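Inside the Beige Years: A Gallery of Old Desktops

February 22, 2020

Welcome to the Zarkico gallery, where computers come to have their side panels taken off and their cable management judged. We have 120 of them on the shelves now, which my back considers plenty. Most arrive with a power cord. Three arrived with somebody's tax returns.

The Musness tower was sold as "expandable," and it was, provided you had small hands and no plans for the evening. The manual gives 6 pages to adding a drive. Four of them are warnings.

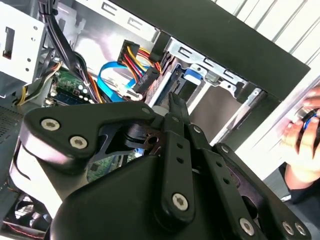

Cables were the real tenants of any desktop from those days. Yellow, red and black for power, a bright blue one for SATA if the budget ran to it, and a great many more going wherever they pleased. The drives sat in a metal cage with slotted rails, and the rails had opinions. I have dropped screws into cases like these that I expect to meet again in retirement.

Kivi, our oldest resident, still boots on cold mornings. It takes long enough that you can make toast, and eat it, and regret the jam.

The Ciltura came in last October with 1,146 unread emails and a game of solitaire in progress. I finished the game. The emails are somebody else's problem.

More machines go up once I find the other screwdriver.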